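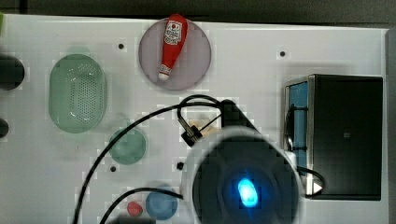
Kevex is the automation department of Hodach, a contract packer of household and kitchen goods. We plan, build and maintain the handling cells used on the Hodach packing floor, and we train the people who run them. New handling tasks are tried on a white board under an overhead view before a cell is released to the floor. The test set is kept deliberately mixed: a plate with a toy ketchup bottle lying across it, a perforated colander, a round bowl and a small ball each call for a different grip point and approach angle. Objects that overlap or roll are included in every set, as they account for most stops in production.

What we do

The department was set up to take over repetitive lifting and placing at the Bretier line. That line now runs 13 cells. Each cell is cleared for a fixed list of articles, and an article is added only after 300 test picks on the board. Articles that do not pass stay with manual packing.

What changes for staff

Packers on automated lines no longer do continuous placing. Their shift consists of loading trays, clearing stops, checking finished boxes and recording faults. Standing time at one position is limited to 80 minutes, after which the operator moves to another station. Pay grade is set by training level and does not depend on cell output.

The change has costs. Clearing stops requires attention at irregular intervals, and several operators reported in May that this was more tiring than steady packing. Stop alerts were then grouped by cell, and each operator was assigned fewer cells. Requests to return to manual packing are accepted if a position is open.

Training

Operators complete a basic course at the Kołodziej site covering safe entry, restart and fault codes. A second course covers teaching new pick positions. Operators who have completed both may propose articles for testing and are present when the tests are run.

Service

Grippers and cables are inspected every 2,000 operating hours. Inspection records are kept at the cell and can be read by all shift staff.

Page last revised 2020-10-22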